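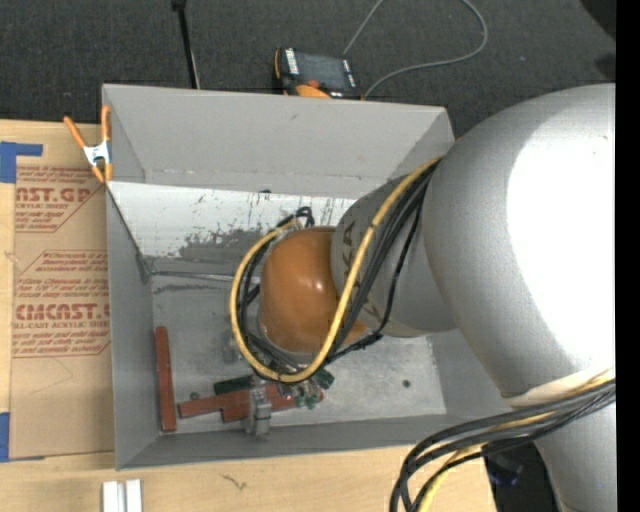

The Weighbridge at Madigan

Gudrun Hinrichs had the kettle on when the first grain truck came up the road from Mukomitz. It was still dark. She put her boots on at the door, crossed the yard and slid the window open.

"Forty," the driver said. "Maybe a bit under."

"We'll see what the scale says."

It said a bit over. She wrote it in the book, tore off the yellow copy and handed it up to him. He folded it into his shirt pocket without looking.

"They're saying you'll close after harvest," he said.

"Who is?"

"Fellow at the pub in Seroso."

"He'd know, then."

The driver laughed and put the truck in gear. She watched his tail-lights go down to the silo and went back for her tea, which had stewed.

Her father had run the weighbridge before her, and his name was still on the inside cover of the oldest book. He had kept a list there of every driver who owed him money. Two of them were dead now and one had moved to the coast. She had never crossed any of them out.

By four in the afternoon the wind had come round to the north and there was dust over everything. The letter from the co-op was on the counter under the stapler. She had read it at breakfast and again at lunch. It thanked her for her years of service and spelled her surname with one n too many.

Another truck turned in at the gate. She moved the stapler, put the letter in the drawer with the spare pens, and opened the window.

"What have you got?" she said.

"Barley," said the driver.

She picked up the pen and waited for the needle to settle.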